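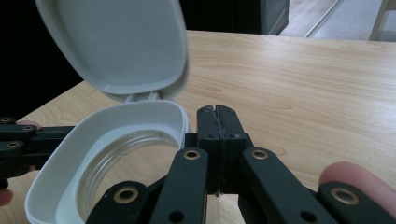 白色翻盖盒打开着，里面有一只透明玻璃罐，罐口朝上。

搜索本站　请输入关键词　搜索

打印本页　|　用电子邮件发送

常见问题：机器现在能不能替我们做家务和车间杂活？

整理：Gitau Barasa　审读：Zawadi Mosoti
Clirico 读者服务，九月修改

中文是我后来学习的语言，这一页的文字我写得比较慢，Zawadi 替我改过一次。如果您看到某个说法不自然，请写信告诉我们。下面的问题都来自读者的来信和 Parwood 开放日的现场提问，我把相同的问题合并在一起了。

一、一般的问题

现在可以买到能做全部家务的机器吗？

我们没有见过这样的机器。市场上可以买到的，大部分是只做一件事的机器：吸地、洗碗、剪草、擦窗。它们做自己的那一件事已经做得不错，有的做了很多年。可是把桌子上的东西收好，把瓶子放回盒子，再把盒子放回柜子，这样连在一起的工作，目前还在研究和试用的阶段。我们在 Parwood 试用的那台机器，名字叫 Shirima，它可以做其中的几步，中间常常需要人帮忙。

为什么洗碗机几十年前就有了，收拾桌子的机器到今天还没有？

洗碗机把困难的部分留给了人。人把碗拿起来，倒掉剩菜，按照大小放在架子上，机器只负责喷水和加热。收拾桌子的困难正好在“拿起来”和“放在对的地方”。每个家庭的桌子不一样，同一张桌子早上和晚上也不一样。一个机器要先看懂桌上有什么，然后决定先拿哪一个，再决定用多大的力气。人做这些决定的时候几乎不想，所以我们容易以为它很简单。

打开一个盒子，取出里面的玻璃罐，这算难的工作吗？

对人来说不难，对机器来说属于中等偏难。我把它分开说一说。

先是盒盖。带铰链的盖子不会自己离开盒子，它只能绕着一条线转。机器的手如果走直线，就会把整个盒子拉走。人会用另一只手按住盒子，自己也不觉得。只有一只手的机器必须学会在盖子的边上轻轻地推，或者先把盒子靠在一个不动的东西上。

然后是玻璃。透明的东西在相机里常常看不清楚，因为光从它里面穿过去，相机看到的是后面的桌面。有螺纹的罐口会反光，反光的位置又随着相机移动。Shirima 在早期的试验里，有时候会去夹一个亮点，那个亮点旁边什么也没有。

最后是空间。罐子在盒子里面，四周是盒壁，夹爪要打开以后才能进去，打开得太大就会碰到壁，打开得太小就夹不住罐口。我们建议第一次试验的人用塑料罐代替玻璃罐，等机器稳定了再换。

它成功的次数多吗？

我们做过一组记录：同样的盒子，同样的罐子，盒子每次换一个位置，一共试了 100 次。Shirima 有 61 次把罐子完整地取出来并且放在桌上，没有人帮助。失败的那些，最多的原因是盒子被推走了，其次是夹得太高，罐子滑了下去。这个数字只说明那一种盒子和那一种罐子。我们换了一种软的盒盖以后，没有再做这么长的记录，所以不能给您第二个数字。

一个十岁的孩子做同样的事情，几乎每次都成功。我写这一句，是为了让您对 61 次有一个感觉。

二、关于训练和手持夹爪

机器是怎样学会这些动作的？

现在比较常见的一个办法，是人先做给它看。人手里拿着一个夹爪，和机器手臂上的夹爪形状一样，夹爪旁边有相机。人用这个夹爪开盖子、拿东西、放东西，相机记录下来，以后程序从这些记录里学习。好处是不需要把很重的手臂搬到别人的厨房里去。缺点是人拿着夹爪做事，也会觉得不方便，动作比用自己的手慢很多，开始的时候还会掉东西。

需要多少次示范才够？

要看工作。Clirico 到现在为止一共收集了 3282 次示范，全部是桌面上的小工作：开盒、合盖、取罐、放罐、把线收到一边。检查以后我们留下 2000 次用来训练。去掉的那些，有的是人忘记按开始，有的是手挡住了相机，有的是夹爪掉了一个零件以后还在继续录。

刚开始的时候我以为，几十次示范应该够了。几十次示范之后，机器确实会做，可是只在那一张桌子上，只在那个位置上。把盒子转过来，它就不会了。

我可以参加示范吗？

可以报名。开放日的下午有两张桌子给访客使用，每个人 20 分钟。您不需要懂技术，也不需要很有力气。请不要戴宽的手镯，长头发请扎起来。十四岁以下的孩子要有大人在旁边。

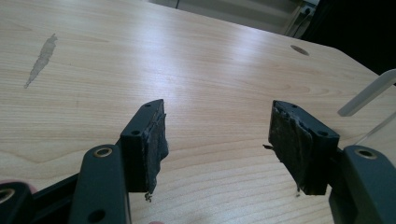

夹爪上的软垫多久要换一次？

换的时间看磨损，没有固定的日期。我们的做法是每次开始工作以前检查一下：垫子的边有没有翘起来，表面有没有裂开，夹一张纸能不能夹紧。三样里有一样不好，就换新的。两边的垫子要一起换，只换一边的话，厚度不同，夹的时候东西会歪。换下来的旧垫子可以剪小，用来做练习夹爪的垫子。

为什么夹爪大部分只有两个手指？

两个手指的结构简单，坏了容易修，坏的地方也容易找到。家里和车间里很多东西，用两个手指就可以拿：罐子、盒子、螺丝刀、抹布、杯子的边。它不适合的工作也不少，比如剪纸、系鞋带、用一只手拧开瓶盖。五个手指的机器手已经有了，价格高，需要控制的关节也多很多，我们没有用过，所以在这里不评论。

力气怎么控制？会不会把玻璃夹碎？

我们的试验里夹碎过一只罐子，碎片在盒子里，没有飞出来。以后我们给电机设了一个上限，超过这个上限它就停下。软垫也有帮助，它会先变形。但是请记住，玻璃如果本来有裂纹，很小的力气也会碎，人的手也是一样。做玻璃的工作时，桌边的人都要戴眼镜，这是 Parwood 的规定。

三、关于家里

家里的哪些事情，机器已经做得比较好？

下面是我们自己的看法，您可以不同意。

平的地面，吸尘和拖地：可以放心用，线和袜子要先拿走。
洗碗、洗衣、烘干：早就可以，放进去和拿出来还是人做。
叠衣服：我们看过毛巾和 T 恤，叠得整齐，速度很慢。带扣子的衬衫没有看到好的结果。
收拾桌面：在准备好的桌子上可以做一部分。
做饭：切好、称好、放在固定位置的材料，它可以按顺序倒进锅里。剩下的请您自己做。
清洁浴室：我们没有试过，水和电在一起，我们不愿意试。
照顾老人和孩子：这一页不讨论。

我的房子很小，东西很多，机器会不会没有办法工作？

东西多的房子确实更难。对轮子来说，难的是路窄；对手来说，难的是东西叠在一起，拿一个，别的会倒。有的读者来信说，他买了扫地的机器以后，每天先花十分钟给机器收拾地面。这种情况我们听到很多次。买以前可以做一个小试验：用一个星期，每天晚上看看地上和桌上有什么，写在纸上。如果每天都是同样的几样东西，机器比较容易帮到您。如果每天都不同，先买两个大的收纳盒也许更有用，也便宜得多。

灯光有影响吗？

影响很大。浅色的桌面在强光下会发白，白色的盒子放在上面，边就不清楚了。黑色的夹爪反而容易看见。窗边的桌子在早上和下午看起来像两张桌子。我们的办法很普通：拉上窗帘，用天花板的灯，同时也在不拉窗帘的时候收集一部分示范，让机器见过不同的光。

四、关于车间和小工厂

小车间比家里容易吗？

在一个方面容易：车间可以规定东西放在哪里。给零件盒画一个框，工人和机器都按照这个框来放，很多麻烦就没有了。在另外一个方面更难：车间要求速度，也要求每天都一样。家里的机器失败三次，您可能会笑；生产线旁边的机器失败三次，后面的人都要等。

有没有实际的例子？

Dedari 是一个做小包装的工厂，工人一共 38 个。他们借 Shirima 试用了 7 个星期，工作是把玻璃罐从一个盒子里取出来，放到传送带上。前面两个星期主要在改盒子的固定方式。到最后一个星期，机器可以连续做一个上午，中间人要过来两三次。它的速度是熟练工人的三分之一。

试用结束以后 Dedari 没有购买。他们留下了那个固定盒子的架子，因为工人用它也更快。班长告诉我，如果以后夜班找不到人，他们会再考虑。

机器会让工人失去工作吗？

我只能说我看见的。在 Dedari 没有人因为这次试用离开。有一位女工从取罐换到检查，她说检查对肩膀好一些，可是站着的时间更长。7 个星期太短，一个工厂也太少，我不愿意从这里得出大的结论。如果您的工厂准备试用，我们建议在机器进门以前就和工人谈，谈清楚谁负责看它，看它的时间算不算产量。最后这一点在 Dedari 引起过争论。

需要专门的工程师吗？

安装的时候需要。平时需要一个愿意学的人，每天给他半个小时做检查和清洁。我们遇到的故障，多数是很小的事：螺丝松了，相机脏了，电线被椅子压住了，桌子被人移动了十厘米而没有告诉别人。

电线应该怎么放？

桌面有穿线孔的，请把线从孔里放下去，留出足够的长度。没有穿线孔，就用夹子固定在桌子的后边。不要让线经过机器手臂下面，也不要经过人走路的地方。

两件事情做完以后，机器可以自己换第三件吗？

如果第三件在示范里出现过，有时候可以。比如取罐以后合盖，它做得还好。如果是它没有见过的东西，它会停住，或者做一个看起来很有信心的错误动作。后面这一种比较危险，所以停止按钮要放在手容易碰到的地方，并且每天按一次，确认它是好的。

五、其他

那么到底还要等几年？

Zawadi 和我的意见不同。她认为车间里的简单取放，再过三年会很普通，家里要更久。我不愿意说年份。我第一次见到 Shirima 的时候，它连盖子都打不开，一年以后它打开了，可是同一年里我们也以为它能学会叠毛巾，到今天还没有。

你们卖机器吗？

不卖。Clirico 只做试用、记录和开放日。来信问价格的，我们没有办法回答。

可以转载这一页吗？

学校和图书馆可以复印，请保留两个人的名字。其他用途请先写信。61 次那个数字如果要引用，请同时写明是同一种盒子和同一种罐子。

我的问题这里没有，怎么办？

请用页面下面的联系方式。写信的时候请告诉我们：您想让机器做什么工作，东西是什么材料，桌子有多大，现在这个工作由谁来做。有照片更好。我们回信比较慢，开放日前后会更慢，请您原谅。

打印本页　|　用电子邮件发送

联系我们：Clirico 读者服务，Parwood　|　版权归 Clirico 所有　|　返回顶部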